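We use cookies to remember your settings and to measure traffic. By continuing to browse you accept this. Manage preferences

Is a "conservation check" on an inherited picture worth paying for?

Hakim Krishnan

My aunt left me a framed old print, sepia, dark frame with a thin gold strip inside it. Just a scrawled signature on the front I can't read. It hung in her hallway in Flakby for as long as I can remember and I have no idea if it's an original photograph or something run off by the thousand.

I took it to a framing shop in Kimness to ask about new hanging wire. The man at the counter looked at it for maybe a minute and told me it needed a conservation check, new backing, acid-free mat and UV glass, and that it would be a crime to leave it as it is. The quote was $274. The check by itself is 15 dollars, which they take off the bill if you go ahead with the rest.

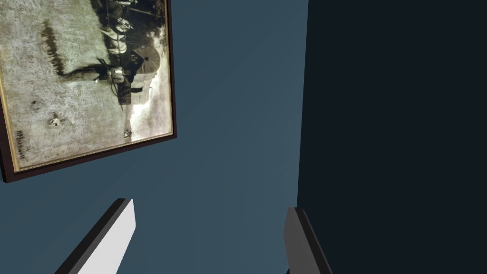 I don't mind spending money on something that needs it. What bothers me is that he never turned it over. How would he know the backing is bad? I asked, and he said they all are from that period, but he hadn't told me what period it was. Is this a real thing or am I being sold a set of tires when I came in for air?

Posted Sat 25 November

Evelien Prins

It's a real thing, and you may also be getting sold tires.

Old backing can be a problem. Cheap cardboard and wood pulp mats give off acid, and over the years you get brown staining and brittle paper. Any paper item framed a long time ago is worth opening up once. But he can't know from the front, so I'd want him to take it apart in front of you and show you what he's worried about. If he won't do that, go somewhere else.

The UV glass I'm more doubtful about. It filters a good part of the harmful light but it doesn't stop fading, whatever the sales card says. If yours hangs on a wall that gets direct sun, moving it to a different wall costs nothing and will do more. Shops like selling the glass, and I've been quoted wildly different prices for the same sheet.
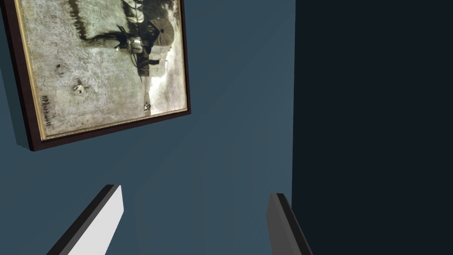
Also ask what "conservation" means on the written estimate. In my experience it can mean anything from archival materials with the maker's name listed down to a slightly nicer cardboard. Get the board described in writing. I used a place called Liew for 2 family portraits and they wrote down every material without my asking, so it can be done.

Things I would refuse until you know what you have: any cleaning of the surface, any "color restoration", and anything that involves gluing or dry mounting. Those are hard or impossible to undo. If it does turn out to be an original photograph, look for a stamp or pencil writing on the back of the print once it's out of the frame, and photograph the old backing before it gets thrown out. Framers' labels are sometimes the only clue to where a thing came from.

And keep the old frame if you like it. They'll tell you it has to go. It usually doesn't.

iltik_hobby

just get it off the wall and look at the back?? three screws or some tape usually. I did mine on the kitchen table, put new board in, been fine since December. wouldn't pay 15 dollars for someone to look at it

Evelien Prins

Fine for a poster. If the print is stuck to the glass you can tear the surface getting it apart, so stop if it doesn't lift out easily.

Hakim Krishnan

Thanks both. I called the shop and asked if they would open it while I watch. He said they "prefer not to", so I'll be trying Liew. I still need the wire.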